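The Slow Return of the Printed Tablecloth

20 Jan 2021

Nobody irons anymore. Or that was the line, for years. Then everyone was home for every meal, staring at the same bare table three times a day, and the cloths came out of the drawers.

Ask at Hennessy, the fabric store at the bottom of the hill. In October the home section was one short shelf next to the zippers. Now it runs the length of the back wall, 38 bolts, and the remnant bin is picked over by lunch. Checks still sell. Plain linen sells, when they can get it. But the big mover is print, and the bigger and odder the print the better. Ferns. Old maps. Lettering.

Lettering most of all. Newsprint patterns, French recipe text, pages of brush calligraphy on cream and tan grounds. Writing works on a table for a practical reason, it hides things. A coffee ring on white is a coffee ring. On a busy run of black strokes it takes a while to find.

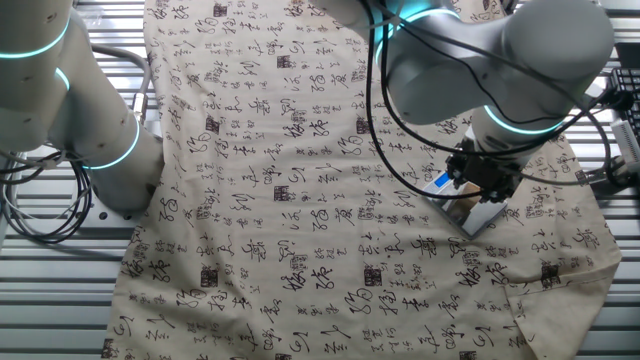 Brush-style characters on beige, creases and all.

So what to buy. First thing, measure the table. Sounds dumb, and half the returns at Hennessy are people who didn't. Nine inches of drop on each side is plenty for every day. Go to 16 if it's for company and you don't mind it in your lap. Round tables, add the drop twice to the width across and cut a square first, then round it off.

Second, weight. Quilting cotton is cheap and comes in every print going, but it's thin and it travels. Somebody leans, the whole thing leans. Canvas stays put. Linen blend sits in the middle and gets better looking the more you abuse it. Guvum, the mail-order place, will send 4 swatches for the price of a stamp and its worth the wait. Colors on a screen lie. Beige especially. Beige on a screen can be anything from oatmeal to pink.

Third, direction. This one bites people with lettered cloth. Most prints run one way up the bolt, so whoever sits on the far side gets it all upside down. Some don't care. Some can't eat. If you're in the second group look for a tossed print, where the motifs face every which way, or run the text the long way down the table and let both sides read it crooked.

And if it's in a language you don't read, find out what it says before it goes under the turkey. Could be a poem. Could be filler, a few lines repeated to fill out the yardage. Stores don't always know. The mills don't always say. Ask a friend who reads it, and ask nicely, cursive script is hard going even for people who grew up with the language.

Washing. Cold, inside out, by itself the first time. Black ink on a pale ground is the combination most likely to go gray on you, and a warm wash speeds that up. Skip the dryer if you can. Jinside, the laundry on Sider Street, does tablecloths folded or rolled, and rolled costs more and is the right answer. A fold line pressed in for a month dosen't come out with a pat of the hand. You need steam and ten minutes you don't have.

Or you leave the wrinkles. Plenty of people do now. The stiff hotel look is gone, at least for the moment, and a rumpled cloth reads as relaxed and not as lazy. Mostly.
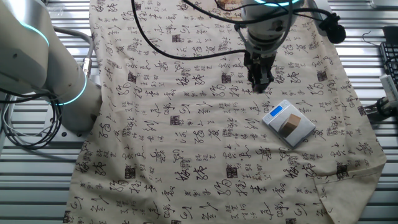 One reader, Hennessy regular, wrote in to disagree with all of it. She says printed cloth is a fad, that she has lived through it twice already, and that a decent white damask will outlast every novelty bolt on that back wall. Stains? Lemon juice and a sunny windowsill. She irons hers damp, on the table itself, over a bath towel, and says it takes less time than reading an article about it.

Fair enough. The damask is still there, bottom shelf, left of the zippers, and it's marked down through the end of the month. Hemming is extra. Bring your measurements, written down, and bring the drop too.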